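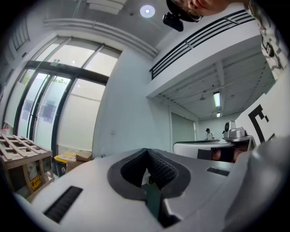
A close look at the gripper, with its ribbed black opening.

Kekana's longest footbridge is open to walkers at last

3/12/24

If you've been waiting for a good excuse to book a few days in Skevbridge, you have one now. The Kekana Walk, a footbridge strung across the gorge just north of town, has opened to the public, and it's a beauty!

The bridge runs 923 feet from one rim to the other, and the river is 300 feet below you at the midpoint. The deck is steel mesh for most of the way, so yes, you can see straight down between your shoes. If that sounds like too much, keep to the left going out. There's a solid strip along that side, wide enough for one person, and the handrail stays at the same height all the way over.

We went across twice in one morning. The first crossing was slow (plenty of stopping, plenty of gripping the rail) and the second was pure fun. The wind picks up past the first tower and you feel a little sway underfoot, more like standing on a dock than anything scary. On the far side a short path climbs through pines to a lookout with benches, and from there you get the whole gorge, the old mill chimney and, on a clear day, the lake at Nandura.

Getting tickets

Entry is timed, with a limit of 800 people a day. Tickets cost $14 for adults and $8 for kids under 12, and anyone under five walks free with an adult. The early slots go first. We'd take the last one before sunset anyway – the rock on the east wall turns a deep orange and the tour buses have mostly left by then. 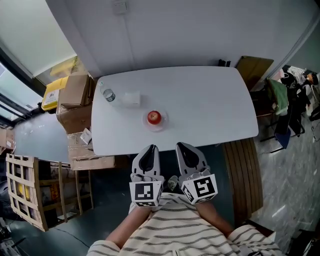
You can buy at the gate if there's space, but there's no shade where the line forms, so book ahead in summer. Tickets for July go on sale next month. If the bridge closes for high wind, your ticket is good for any other day in the same season and you don't have to call anyone to change it. Just show up with it.

Strollers aren't allowed on the mesh. Dogs are fine on a short leash, although plenty of them take one look at the deck and sit down. Bring shoes with a closed toe. Heels will get stuck!

Where to stay and eat

The Dralton, on the square in Skevbridge, is the easy choice. It's an old railroad hotel with creaky stairs, big windows and a breakfast that runs until 11. Ask for a room at the back if you're a light sleeper, as the square gets its deliveries early. From the front door it's a 25-minute walk to the gate, all of it on a paved path along the river, or you can ride the shuttle that leaves from beside the post office every half hour.

For lunch there's a small cafe at the gate that does soup, grilled cheese and a very good plum cake. The cake sells out. Buy a slice before you cross and eat it at the lookout.

If you have a second day, take the local bus over to Nandura. It's a lakeside town of 2,000 people with a pebble beach, rowboats for rent and a bakery that opens at six. The ride takes 40 minutes and the road hugs the water for the last stretch, so sit on the right.

The bridge is open daily from 9 until sunset through the end of October. Last entry is an hour before closing.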